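The Table at Deddale

By the third night the gripper was closing crooked again, and I had the repair room to myself.

We called it the Yip, after the name on its carrying case. It was a hand tool with two black fingers, and it taught the big cell in the next hall how to pick things up. A person held it, picked up a cup or a spool, and the cell learned from that hand. When the Yip was wrong, the cell became wrong in the same way, with great patience. In August it had learned to drop 42 spools on the floor, one after the other.

The manual came from Rostden and it was written for somebody with better light. It said: clean the jaws, set the opening, close slowly, observe. I cleaned the jaws with a cloth. I turned the left screw a very small amount, then I turned it back, then I turned it again. My grandmother tuned a piano in this manner, and I do not remember that the piano was ever in tune.

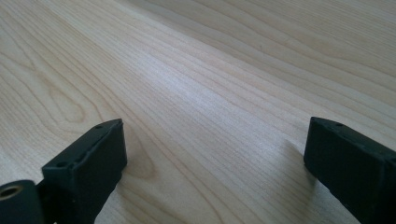

I closed the fingers on nothing. This is the part I like. When there is no object, you can listen. A good gripper makes one small sound when the fingers meet, and a bad one makes two, so near together that you believe you imagined the second.

Two sounds.

The counter in the case said 2696 closings. I thought about all the hands that had done this before mine, on the day shift at Percombe, before the tool was sent to us. Somebody there had pressed harder with the thumb than with the fingers. I could feel it in the handle, which leaned a little to one side - as a shoe leans after another person has worn it.

I took out the pin on the left side and put in a new one from the drawer. I waited 18 minutes for the glue, although the manual asked for ten. Then I closed it again.

One sound.

I did it again, and I held my breath, and it was one sound again. Through the wall I heard the cell start its night round, lifting and putting down. I wrote the number of the pin in the book and went to find my coat.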